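Tinplate and the mixed metals stream

Sanville's transfer station took in 3644 tons of household recycling last year, of which 325 tons was metal. Most of that was food and beverage cans. The remainder included gift tins, paint cans and loose lids, and this fraction is the subject of a rule change that takes effect in October.

Decorative tins are usually tin-coated steel with a printed and lacquered outer surface. The print does not affect recovery. Steel is pulled out by the overhead magnet on the Marchal line, and coatings burn off in the furnace. Attached parts – plastic windows, foam inserts, magnets in the lid – do cause rejects and must be removed before collection.

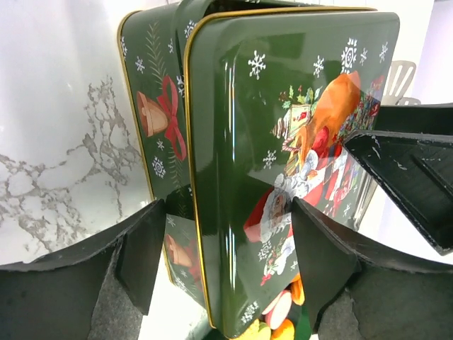

Green Christmas tin with gold trim and a printed illustration.

Under the new rule, tins up to 42 cm on the longest side go in the blue cart with the lid off. Larger ones go to the scrap bay at the Lerkeo Road entrance. Paint cans are accepted only if empty and dry.

The Dulix baler was reset in the spring to a higher density, and bales with trapped lids have been coming apart at the strap. Loose lids under 33 mm should be placed inside a steel can and the top pinched shut. The scrap bay is closed on Tuesday mornings for loading.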